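# Capítulo 6. Enseñar una tarea por demostración

En los capítulos anteriores el robot ejecutaba movimientos que alguien había escrito antes: una lista de posiciones, unas velocidades y unas condiciones de parada. Ese procedimiento funciona bien cuando las piezas llegan siempre al mismo sitio. En una cocina, un almacén pequeño o un banco de laboratorio las cosas cambian de lugar cada pocos minutos, y escribir la lista completa de casos deja de ser práctico.

Este capítulo trata de otra manera de trabajar. Una persona realiza la tarea a través del robot, el sistema guarda lo que ocurre y, con suficientes repeticiones, se entrena un controlador que intenta reproducirla. A cada repetición guardada la llamaremos *demostración* o *episodio*; usaremos los dos términos como sinónimos.

## 6.1 Dos formas de mostrar el movimiento

La primera es la **guía manual**, también llamada enseñanza cinestésica. El operador sujeta el brazo, con los motores en modo de baja resistencia, y lo lleva por el recorrido deseado. Se aprende en pocos minutos y no necesita equipo adicional. Tiene dos inconvenientes: el cuerpo del operador tapa a menudo las cámaras, y mover dos brazos a la vez resulta muy difícil para una sola persona.

La segunda es la **teleoperación**. El operador se sitúa aparte y maneja el robot con mandos, con guantes o con un par de brazos maestros de la misma geometría. Las cámaras quedan libres y los dos brazos se pueden coordinar. A cambio, se pierde buena parte del tacto, y el retardo de la transmisión obliga a moverse despacio al principio.

La teleoperación admite una variante que usaremos en todas las prácticas de esta parte: el robot y los objetos existen solo en un simulador. El operador mueve los mandos reales y ve el resultado en pantalla. Si un objeto cae, se reinicia el episodio y se continúa. 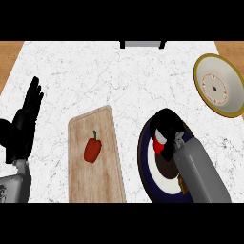 **Figura 6.1.** Encimera simulada para la práctica de manipulación con dos brazos. La pinza derecha sostiene un vaso pequeño rojo y blanco sobre el plato; la mano izquierda permanece abierta.

En la figura 6.1 interviene un solo brazo en el agarre. Conviene recordar, sin embargo, que el registro incluye siempre los dos. La postura del brazo que no sujeta nada también es un dato, y el controlador la aprenderá igual que aprende la del otro. Un operador que deja la mano libre en un sitio distinto en cada episodio introduce una variación que nadie ha pedido.

## 6.2 Qué se guarda en un episodio

Un registro básico contiene:

- las imágenes de las cámaras, con su marca de tiempo;
- los ángulos de las articulaciones de cada brazo;
- la apertura de cada mano o pinza;
- las órdenes enviadas por el operador;
- una frase que describe la tarea;
- el resultado: válido, fallido o dudoso.

Hay que distinguir entre la orden y la posición alcanzada. El operador pide una posición y el brazo llega un poco más tarde, o no llega si encuentra un obstáculo. Si se guarda solo una de las dos señales, después no se puede saber cuál fue la causa de un error.

## 6.3 Un caso: la práctica de Flurkdale

En el taller de Flurkdale, Vasiliki Psarras y Gilmar Pimentel reunieron 2122 episodios de tareas de mesa con el simulador Trernateo. La primera versión del controlador, entrenada con todos ellos, completaba el 64 % de los intentos. Pimentel revisó entonces los registros y encontró muchos episodios en los que el operador había dudado: el brazo se detenía a medio camino, retrocedía y volvía a empezar. El controlador había aprendido también las pausas.

Se retiraron esos episodios y se fijó una postura de partida para ambos brazos. Con los datos restantes y el mismo tiempo de entrenamiento, la tasa subió al 75 %. No se cambió nada en el modelo.

El caso se retoma en el apartado 6.7, donde se comparan los criterios de selección que aplicó cada uno. Psarras conservaba los episodios con una corrección breve, por entender que enseñan a recuperarse de un error. Pimentel los descartaba todos.

## Antes de continuar

Para seguir el resto del capítulo se necesita haber resuelto los ejercicios de cinemática inversa del capítulo 4 y tener instalado el simulador. La práctica 6A pide grabar 27 episodios de una misma tarea, variando la posición inicial de los objetos y manteniendo la de los brazos. Guarde también los fallidos: se utilizarán en la práctica 6B.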